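Ticket 779: Intermittent loss of hot water at kitchen tap, Eren canteen
Status: Resolved
Opened by: Sevim Aydoğan
Assigned to: Taner Özkan
Equipment: Soltell under-sink water heater, Grutex mixer tap

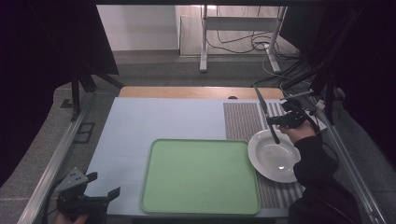

Reported fault: hot water runs for a short time, drops to lukewarm, then recovers without any action by the user. Occurs several times a day, mostly before lunch. Cold supply normal. Other outlets on the same floor not affected.

Entry 1 — Taner Özkan
Thermostat set to 60, indicator lamp on. Ran the tap fully open and the outlet temperature fell from 58 to 34 within two minutes. Flow at the tap was much higher than I would expect from this model. Element resistance measured at the terminals and within tolerance. Supply voltage steady under load. No error shown on the heater, but this version has no display, only the lamp.

Entry 2 — Sevim Aydoğan
Staff say it got worse in June, after the tap was changed. Before that it happened once in a while. The old tap has been thrown away so I can't tell you the model.

Entry 3 — Taner Özkan
Checked the new tap. The Grutex mixer is supplied without a flow restrictor for the hot side. Heater capacity is small, and at full flow the stored water is used up faster than the element can replace it. That explains the drop but not the recovery while the tap is still running, which Sevim saw twice. Isolation valve on the cold inlet is fully open. Asked Duygu for the pressure readings from the riser.

Entry 4 — Duygu Aydoğan
Riser log attached to the building record. Pressure at the canteen branch swings between 375 and 520 kPa. The low points match the dishwasher fill cycle.

Entry 5 — Taner Özkan
Consistent with the symptoms. When the dishwasher fills, flow through the heater falls and the outlet warms up again. When the fill stops, flow rises and the outlet cools. Two separate causes, one on top of the other.

Work done:
Narex pressure reducing valve fitted on the branch, set to 300 kPa.
Flow restrictor fitted in the hot tail of the tap.
Heater inlet filter removed and cleaned. Light scale only.
Thermostat left at 60.

Test: tap fully open for two minutes with the dishwasher filling, then repeated with it off. Lowest outlet temperature 51 in both runs. No leaks at the new joints after 18 hours.

Entry 6 — Sevim Aydoğan
No complaints from the kitchen this week. The tap is slower to fill the big pots but they can live with that. Please close.

Closed by Taner Özkan. Valve setting to be checked at the next annual service.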